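Accept cookies? We use a few to remember your settings. [Accept] [Manage] [No thanks]

# nostgate-litter

Notes and labels on picking up rubbish from a carpeted room. Maintained by Mahfuz Sheikh.

## What this is

A small set of pictures and label files about one dull household job: things have been dropped on a floor, there is a bin, and the things ought to be in the bin. The labels say what each item is, whether it is on the floor, in the bin or on its way, and what sort of waste it would count as if anybody sorted it.

I took this over from an earlier set called Fidero, which claimed to cover "everyday litter" and was mostly drinks cans on a white table. I don't think much of that claim and I have tried not to repeat it. Nostgate covers one carpet and the sort of rubbish that lands on it. If you need kitchens, pavements or car footwells, look elsewhere.

## Contents

- `pictures/` the pictures
- `labels/items.csv` one row per item per picture
- `labels/bin.csv` state of the bin, one row per picture
- `docs/arguments.md` the labelling disputes, unedited

There are 739 rows in `items.csv`. Please don't quote that as 739 items. The same bottle can turn up in many pictures and gets a new row each time, so the number says more about patience than variety.

## The bin

It's a small round wastebasket with a plastic liner folded over the rim. Small bins fill quickly, and a good deal of what you see inside one is the top layer and nothing else. We label what shows. A clear water bottle lying over a white plastic one gets two rows. Whatever is under them gets none, however sure you feel about it.

Liners are the main nuisance. A clear bag and clear packaging look much the same once both are crumpled, and the first round of labels had bag edges down as rubbish again and again. The rule now is that anything folded over the rim is liner unless it plainly isn't.
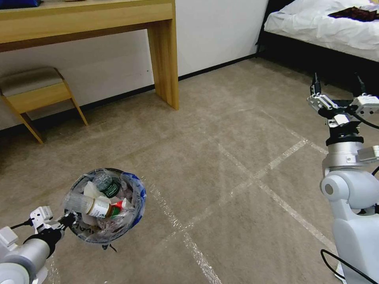

## Item classes

**bottle**. Plastic drinks bottles and other plastic bottles, empty or otherwise. The green-labelled water bottle is the easy case. We do not record whether a bottle is empty. An early version did, and two people working from the same pictures disagreed far too often for the column to be worth keeping.

**cup**. Paper cups, crushed or whole. A crushed cup is still a cup.

**tissue**. Tissues and paper towels together. Mollah, the older labelling guide, keeps them apart. I have yet to see anyone do that reliably once the thing has been screwed up.

**wrapper**. Clear or printed packaging. Clear wrappers on beige carpet are the hardest thing in the set and I would be suspicious of any score that says otherwise. Check a few by eye before you believe it.

**other**. Everything else, including a shoe insole. I was asked to add a footwear class for it. One insole does not make a class.

**unsure**. Use it. Small coloured things half tucked into the liner, which might be tubes or might be packets, belong here. People hate choosing this one and guess instead, and the guesses are poor.

## Is it rubbish?

The files can't tell you this and neither can I. A bottle on the floor is probably rubbish. An insole on the floor might be, or somebody might want it back. The `discard` column records only whether the labeller would have binned it, which is an opinion and should be used as one.

The same goes for anything hanging over the side of the bin. A paper towel draped over the rim is labelled `in_bin` if part of it is inside. Several people have objected to this. They are right that it looks untidy, but the other rules we tried were worse.

## The floor

The carpet is beige and marked off with tape in large squares. The tape is not an item. Nor is furniture: the wooden desk against the wall, the stool under it and the side table at the far left are all left out of `items.csv`, along with the bag on the side table. A bag that somebody has put on a table is not litter, whatever your model thinks.

Positions are given by hand as near, middle or far. I dropped the finer scheme in June. It looked precise and wasn't.
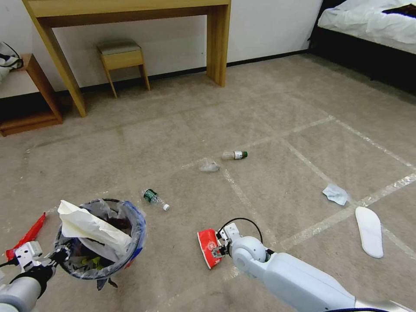 *Bottles, wrapper, tissue and insole on the floor; red cup labelled `moving`; paper towel over the rim labelled `in_bin`.*

## Known problems

- Most of the bottles are small drinks bottles. Anything trained on this will think it understands bottles.
- `moving` means an item is being held clear of its resting place. It doesn't mean the item reached the bin.
- Waste sorting labels (`paper`, `plastic`, `mixed`) are guesses from appearance. Paper cups have been left as `mixed`.
- Brivo, the checking script, flags 7 rows as duplicates. I have looked at them and they are different wrappers. Ignore the warning.
- A row dated 1948 is a typing error that I keep meaning to fix.

## Changes

Wed 3 January: merged tissue and paper towel, removed the `empty` column, rewrote the rim rule.

## Reporting mistakes

Open an issue with the row number and what you think the item is. "The labels seem off" will be closed. If your correction concerns the inside of the bin, say which part of the item you can see.

3 comments · 2 shares

Contact | © Nostgate | Back to top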